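Wirnwood Jewelry Sorting Collection
Data card, April release

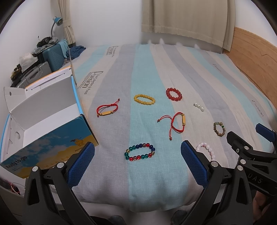 Bracelets and pearls laid out on a striped duvet before sorting.

Summary

The Wirnwood collection records the sorting and putting away of small personal jewelry in ordinary bedrooms. It contains 239 sessions recorded in 24 homes, for a total of 3786 annotated steps. The collection is maintained by the Clenderach household objects group. Questions should be directed to Leobardo Huerta, collection editor.

Contents

Each session begins with the pieces spread on a bed, dresser or table, with space between them. Bracelets are the most common item. Braided cord, glass bead and amber-like bead types are all represented, along with small pearls of the kind worn as studs. Sessions end when every piece has been placed in a tray, pouch or box chosen by the resident.

Surfaces were left as found. Patterned and printed bedding, such as the duvet with the "Parisian" wordmark, was neither replaced nor covered.

Labels

Items are labeled by type, main color and fastening. Where the material could not be confirmed, the label describes appearance only: "amber-like," "wood or stone." Similar pieces in one session, such as two red cord bracelets with gold-colored bars, receive separate item numbers. A row of pearls is labeled as one group until its members are moved apart.

Known limitations

Necklaces and fine chains are underrepresented and appear in only 65 sessions. Fastenings are often hidden when a bracelet lies flat, and the corresponding field may be blank. No estimate of value is recorded for any item.

Changes in this release

The former "string" label has been merged into "cord." Duplicate item numbers in the Flornberg subset have been corrected. Tray dimensions are now given in inches.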